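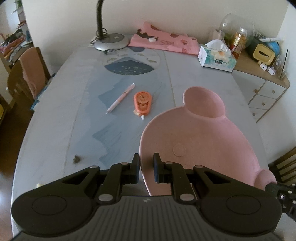 How many things should stay on a desk when the work is finished? As many as you will use again the next morning, and everything else should have a place within one arm's reach.

Home | Rooms | Desks & Paper | Letters | Archive

The Table That Does Everything
By Faustine Boyer

In my family we had one table. We ate on it, my father repaired radios on it, and after supper my sister and I did our homework on it, always with some bread crumbs under the notebook. When I moved to Addale and rented my first apartment, I promised myself a real desk. I have now had it for six years, and it is again the table that does everything.

I wanted to know how other people manage, so in October I visited three of them.

Normand Després teaches drawing to children in his front room. His rule is the tray. Whatever is in use goes in a tray, and the tray can be lifted away when the soup is ready. He likes plastic ones in strong colors, and he does not mind if they have the shape of an animal. "A child will put the pencils back into a pink bear," he told me. "Into a gray box, never." He owns 49 trays, which I find too many, and his wife agrees with me.

Aaliyah Gauthier translates contracts from a corner of her bedroom. She keeps a pen, a correction tape and a lamp with a bending neck, and she says that the lamp was the best money she spent. It cost 300 at the Grewal market, without the bulb. She pulls it low in the evening so that her husband can sleep. The cord was a trouble for a long time. Now she winds it in a loop and lets it lie beside the base, and she has stopped to think about it.

We spoke also about tissues. I had not planned this, but everybody has an opinion. Aaliyah wants the box on the desk, near the right hand. Normand keeps his on a cabinet, because paint and tissues together make a bad afternoon. I have one in each place and I still get up to look for a handkerchief.

The third visit was to Rafail Mavromatis, who restores small furniture in Grekholm. He showed me a low cabinet with wooden knobs, bought from a school that was closing. He had washed the drawers with mild soap and rubbed a little wax along the runners, and they moved without any noise. For him the top of a cabinet is the dangerous place. "It is flat, it is near, and it asks nothing from you," he said. Jars go there, then a pen, then something round that a guest has brought from a trip. He clears his own top on the first morning of each month, before coffee, and he puts back only what he can name without looking.

I tried his method at home. I could name the jar of candies and the glass cover for the cheese. I could not name the other things, and most of them I put back anyway.

My table I now wipe twice, with a dry cloth and after it with a damp one. A patterned surface is kind to stains but it hides crumbs, and you find them with your elbow.

Comments

Aaliyah Kowalchuk
The dry cloth first, yes! My mother always did it wet and we had paste in every seam of the table.

Gakix
What wax did he use for the runners? Mine stick every summer.

normand_d
For the record, my wife has counted the trays again and it is still 49.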